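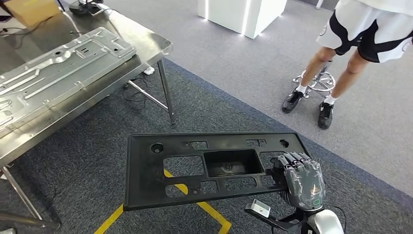

A black molded panel similar in form to a license-plate bracket, with a raised rim, a round hole near each upper corner and a recessed pocket at center.

Flat Parts, Hard Problems
Why the plainest panel in the parts bin takes so long to get right

A flat plastic panel is among the cheapest things that can be bolted to a vehicle. It has no moving parts, carries little load and spends its service life behind something else. At Ratamitz, a molding and finishing shop with 40 employees, parts of this kind make up most of the open complaints in any given quarter.

Solange Honorato runs part engineering there. Her records list 1,704 panels pulled for measurement over the past year, across all the bracket and carrier families the shop produces. Of those, 474 were set aside for a second check. The most common entry in the remarks column is a single word: bow.

"People expect the holes to be wrong," Honorato says. "The holes are cut into the tool. They come out where the tool puts them. Then the part cools and everything between the holes moves."

The mechanism is well understood. Thermoplastic shrinks as it cools, and it shrinks unevenly if one section is thicker than its neighbor. A plain sheet with uniform walls would cool at nearly the same rate across its width. A bracket is seldom a plain sheet. It has a rim for stiffness, a pocket for a fastener or a lamp, windows to save material, and slots along the edges for clips. Each of these changes the local wall section, and each changes the path the melt takes on its way to the far corner of the mold.

The rim

A raised perimeter does most of the structural work in a wide panel. Without it, a part of this proportion will sag when held at one end and flutter when mounted. The rim adds depth where depth is most useful, at the outside.

It also adds heat. The corner where the rim meets the face is the thickest point in the section unless the designer takes material out of it, and thick corners cool last. When they contract, they pull the rim inward and the face bends to follow. Ratamitz holds the rim at about two-thirds of the face thickness on new tools. On older tools inherited from customers, the shop can only adjust packing pressure and cooling time, and the result is a compromise between flatness and cycle time that has to be renegotiated whenever the resin lot changes.

Windows

Openings in a panel are often described as weight reduction. The saving per part is small. Their more useful effect is to break up large areas of unsupported face, which tend to dish. They also give access to fasteners and let water drain from behind.

The cost is in weld lines. Melt has to divide around each opening and rejoin on the far side, and where two fronts meet the bond is weaker than the surrounding material. A row of small rectangular openings along one edge produces a row of weld lines, closely spaced, in the area most likely to be struck from below. Honorato's preference is to move the gate so that these lines form in the wide bridges between openings, away from the corners. Square corners are avoided in any case. A modest radius at each inside corner costs nothing at the toolmaking stage and a great deal once the tool has been hardened.

One family made for the customer Kidinska went through four gate positions before cracking stopped at the lower edge. The final position was 15 millimeters from the first.

The pocket

Deep pockets near the middle of a panel have their own habits. The walls of the pocket act as a box section, so the center becomes the stiffest part of the piece and the two sides behave like separate flaps. If the windows on either side of the pocket differ in size, the flaps differ too, and the panel may twist as well as bow.

Twist is harder to measure. A bowed part laid on a flat surface rocks in one direction and can be checked with a feeler gauge. A twisted part rests on two opposite corners and looks acceptable from the front. The shop checks for it by seating the part on three fixed points and reading the height of the fourth corner. A press of the thumb at that corner will hide the error completely, which is why the procedure calls for hands off the part during the reading.

Handling

Some of the distortion is added after molding. A panel that leaves the press flat can be bent by the way it is carried in the first hour, while the core of the section is still warmer than the skin. Picking up a wide part by one end puts the whole weight of the panel on the grip. For a cooled part this does no harm. For a fresh one, the shop's instructions call for support at both ends or underneath the pocket.

Stacking matters as well. Panels with a raised rim nest only if every rim is clear of flash. A thin ridge of excess plastic on one edge lifts that side of the stack, and the parts above it take a set overnight. The Erkier line, a range of large rear brackets, is now racked on edge for this reason. Racking takes more floor space than stacking, and Amaral, the contractor that packs the line for shipment, has asked for the stacked method to be restored. The question was still open in April.

Black parts add a visual difficulty. A matte black face shows very little under overhead light, and a shallow sink mark opposite a rib can pass several inspectors before it appears in the customer's daylight. Ratamitz inspects under a low lamp set to one side. Scratches and sinks then cast shadows, and so does every grain of dust, so parts are wiped before they reach the lamp.

Revisions now under way are minor. The next version of the Kidinska tool will thin the rim at two corners and widen one side window to match its opposite. Trial parts are due off the press on a Saturday, when the machine is free, and will be measured after a full day of cooling.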